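**Sujet : Clerumeo fermé à 14 h, vous en pensez quoi ?**
Forum Jornia / Pistes et remontées

**marmotte_grise**
Je relance le sujet parce que les horaires ont encore changé. Depuis le 17 mars 2019, le télésiège de Clerumeo s'arrête à 14 h au lieu de 16 h 15. L'affichette en caisse parle de « conditions de neige de printemps » et rien d'autre. J'ai payé mon forfait 78 € deux semaines avant, au plein tarif, et personne au guichet n'a parlé de réduction d'horaire. Est-ce que quelqu'un a demandé un geste ?

**talweg_bis**
Demandé, refusé. On m'a répondu que le forfait donne accès au domaine « ouvert », et que le reste tourne jusqu'à 16 h 30. C'est écrit dans les conditions de vente, en petit, mais c'est écrit.

**marmotte_grise**
Le reste, c'est le bas. Clerumeo, c'est le seul secteur où on skie encore correctement en ce moment. L'arrivée est à 2699 m, ça n'a rien à voir avec les pistes du village qui sont en soupe dès midi.

**deux_planches**
Je ne suis pas d'accord. Le haut est orienté sud-ouest et prend le soleil tout l'après-midi. L'an dernier il y a eu une coulée sur la traversée du retour, vers 15 h, un jour où il faisait doux. Ils ont fermé pour le reste de la semaine. Je préfère un horaire court tous les jours à un secteur bouclé sans préavis.

**marmotte_grise**
La traversée, je veux bien. Mais on pouvait fermer la traversée et laisser la piste sous le siège, qui est large et travaillée.

**deux_planches**
Et tu fais redescendre comment ceux qui logent côté Standell ? Sans la traversée il n'y a pas de retour skis aux pieds. Il faut la navette, et la dernière part à 15 h 40.
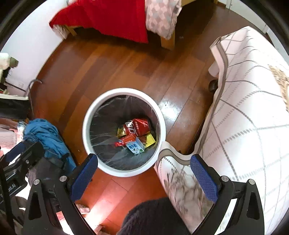 Page 18

**talweg_bis**
Pour la navette, attention, les horaires de l'arrêt Standell ne sont plus les mêmes que sur le dépliant d'hiver. Celle de 15 h 40 passe maintenant à 15 h 25. J'ai attendu celle d'après avec les enfants et les chaussures aux pieds.

**poudre_et_pluie**
Bonjour à tous, je lis le fil depuis le début. Nous arrivons samedi prochain à Jornia – enfin, le samedi de la dernière semaine de mars. Deux adultes qui skient bien et un débutant. Est-ce qu'il vaut mieux prendre le forfait complet ou celui du bas, avec ces horaires ?

**deux_planches**
Pour le débutant, celui du bas sans hésiter. Pour vous, le complet, mais à condition d'être au départ à l'ouverture. La neige est dure jusqu'à 10 h, puis très agréable jusque vers midi et demi. Faites affûter les carres avant de monter.

**marmotte_grise**
Je confirme pour la plage 10 h – 12 h 30. Depuis le sommet il y a environ 800 m de dénivelé jusqu'au restaurant du bas, et on trouve trois neiges différentes sur la même descente. Le dernier tiers est lourd. Ne comptez pas dessus pour progresser.

**poudre_et_pluie**
Merci. Et pour la location ? Nous avions réservé des Yeoman assez larges en pensant à de la poudreuse.

**talweg_bis**
Change si tu peux. Le magasin au pied des pistes échange dans la gamme sans supplément si tu préviens la veille. Un ski de piste classique suffira, il n'est rien tombé ici depuis le début du mois à part un saupoudrage.

**marmotte_grise**
Pas d'accord, pour une fois. Dans la neige lourde de fin de matinée un ski large passe mieux, on s'enfonce moins. Les Yeoman accrochent mal sur le dur, c'est vrai, mais à 10 h ça commence à ramollir.

**deux_planches**
À l'ouverture tu vas souffrir avec ça. Et c'est justement à l'ouverture qu'il faut skier avec les nouveaux horaires.
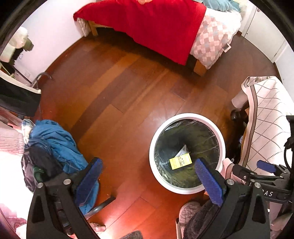 **combe_noire**
Je reviens sur la question de départ. J'ai écrit au service clients au sujet du forfait, par le formulaire. Réponse en quatre jours : pas de remboursement, par contre ils proposent une demi-journée à valoir jusqu'à la fermeture de la station si on a acheté avant le changement d'horaire. Il faut joindre le justificatif de paiement, le ticket seul ne suffit pas.

**talweg_bis**
Au guichet on ne m'a pas parlé de ça du tout.

**combe_noire**
Au guichet ils ne peuvent pas le faire, c'est uniquement par le formulaire. Rubrique « réclamation », pas « information », sinon tu reçois la réponse automatique.

**marmotte_grise**
Envoyé ce matin avec le relevé de carte. Une demi-journée qui s'arrête à 14 h, ça reste une demi-journée du matin, donc ça me va. J'aurais quand même préféré que ce soit affiché en caisse.

**deux_planches**
Sur ce point je te suis. L'horaire, je le comprends, mais il fallait l'annoncer avant de vendre les forfaits de la semaine.

**poudre_et_pluie**
Nous avons échangé une paire sur deux, on comparera sur place. Savez-vous si le parking du haut est encore ouvert le matin, ou s'il faut se garer à Standell ?

**talweg_bis**
Ouvert, mais il gèle la nuit et la rampe n'est pas toujours salée avant 8 h 30. Gare-toi à Standell et prends la première navette.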